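Section 6: Setting Up Your Nonholm Boar-Bristle Care Kit

I wrote this section after Laurinda Barreto told me, very kindly, that the old one was useless. She was right! So I've started over, and this time I followed my own steps at my own sink with the booklet propped against the faucet.

Before you start

You'll need the Nonholm tray, the comb pick, the bottle of Gomora wash, a cup for mixing, and a dry hand towel. If your kit came in the older Jirner box, the pick is tucked under the cardboard flap (I threw mine out with the packaging, so please look twice).

1. Put the tray on a flat table with good light. Keep it away from the edge if you have cats.

2. Pull out the loose hair with the pick. Slide it in at the handle end of the head and lift straight up. Don't drag it sideways, or you'll bend the outer rows.

3. Tap the head on your palm a few times, bristles down. You'll get a surprising amount of fluff, and maybe some old hairspray dust too.

NOTE: If the hair is really wound in tight, snip it with small scissors along the middle row and pull it out from both sides. Go slow. I've cut bristles doing this and they don't grow back.

4. Pour 300 ml of lukewarm water into your mixing cup and add one capful of wash. Swirl it, don't shake it — shaking gives you a cup of foam and nothing to clean with.

Wooden brushes

Wooden ones get their own steps, and I'm fussy about them. Any brush with a wooden handle or head should stay out of the water. All you want is damp bristles.

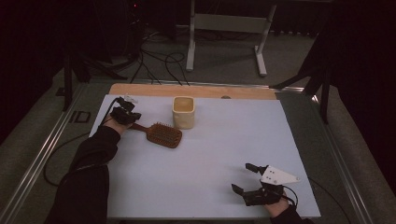

User Guide, page 95

5. Dip just the tips of the bristles into the cup, no deeper than the width of your little fingernail, and swish back and forth. Take it out, look at it, and do it again if the tips still feel sticky.

6. Wipe the wood right away with the dry towel, handle first and then the back of the head.

7. Lay the brush bristles down on the towel and leave it overnight. I know it's tempting to stand it up in a mug! Please don't. Water runs down into the base and sits there, and in a month or so the wood starts to split.

CAUTION: Never use a hair dryer or a radiator to speed things up. Colm Nic Giolla, who looks after our repair bench, showed me a lovely old Ladefoged brush in February with a crack running the whole length of the handle. The owner had dried it on a heater just one time.

Plastic brushes

8. These are much easier. Drop the whole head in the cup, give it a good swish, rinse under the tap and shake it out. If the head has a rubber cushion, press it a few times to push the water out of the little air hole.

Oiling the handle

Do this twice a year, or whenever the wood looks dull and feels rough. The small bottle in the kit (part 324) is plain food-safe oil with no scent.

9. Put two drops on a soft cloth and rub along the grain. Keep it well clear of the bristles, or your hair will be greasy for days.

10. Wait an hour, then buff with a clean part of the cloth. If it still feels tacky, you used too much — wipe it down and leave it until morning.

Rinse out the cup and tray, let them dry, and put the cap back on the wash nice and tight. Storage and refills are in Section 7.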